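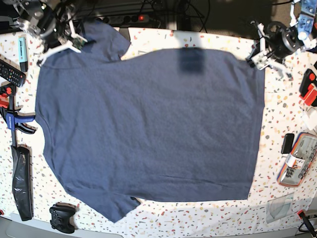
How many times can a cotton shirt be washed before its owner stops wearing it? The answer depends less on the strength of the cloth than on how it looks and feels, and in our survey most shirts were retired while the fabric was still sound.

Figure 3. Short-sleeved T-shirt in heathered blue, laid flat.

4. Reasons for retiring everyday shirts

4.1 Sample and method

The household survey was carried out in Grerkora and the neighboring town of Fikre. A form was mailed in November to homes on the Sinel water utility's customer list, and 580 forms came back. Of these, 569 were complete enough to use. The rest left out the question on laundry habits, and we dropped them.

Each respondent was asked to think of the last T-shirt they stopped wearing and to say why. They could pick a reason from a list of seven or write in their own. They were also asked how the shirt was washed, how it was dried, and where it went afterward. We did not ask for the brand or the price. In the pilot, people often guessed at both, and the guesses were not useful.

Fiber content was taken from the care label when the shirt was still in the house. When it was not, we recorded the fiber as unknown. We did not try to work it out from the respondent's memory of the fabric.

4.2 Reasons given

Change of shape was the most common reason. Respondents wrote of hems that twisted to one side, collars that would not lie flat, and bodies that had become shorter and wider. Twisting of this kind is well known in single jersey knits. The yarn carries some twist from spinning, the loops lean as that twist relaxes, and the side seams move toward the front and back of the body. Washing speeds this up, and tumble drying speeds it up further.

Loss of color came next. It was named more often for black and navy shirts than for any others. Heathered fabrics were seldom given up for this reason. In a heather, fibers of different shades are mixed before spinning, so the surface is uneven to begin with and a small overall change is hard to see. Several people said they could not tell whether a heathered shirt had faded until they held it beside a newer one.

Stains were third. The written answers mention cooking oil, deodorant, and bleach. Holes and worn seams came well below these. When holes did appear, they were most often near the front hem, where the cloth rubs against a belt buckle or the edge of a counter.

Some reasons had nothing to do with the shirt's condition. People changed size, changed jobs, or received a new shirt as a gift and moved the old one to the bottom of the drawer. We kept these answers in the totals but did not use them in the comparison of washing habits.

4.3 Washing and drying

Homes that dried shirts on a line or rack reported change of shape less often than homes that used a dryer. The difference held when we looked only at shirts labeled as all cotton. Water temperature had a weaker link with shape and a stronger one with color.

Few respondents turned shirts inside out before washing, and we cannot say much about the practice from our data. The Femilent trial, discussed in Section 2, found less surface fuzz on shirts washed this way, but it used a single fabric and a single detergent.

4.4 Where the shirts went

Retired shirts were most often kept in the home, as sleepwear or as clothes for painting and yard work. Cutting them up for rags was also common. Donation was less frequent than we had expected, and the comments suggest why: many people felt that a shirt they would not wear themselves was not fit to give away. A shirt kept for yard work may stay in use for years, so the date of retirement should not be read as the end of the garment's life. Our form had 2 questions on this later use, and both were often left blank.

Last updated: June 2018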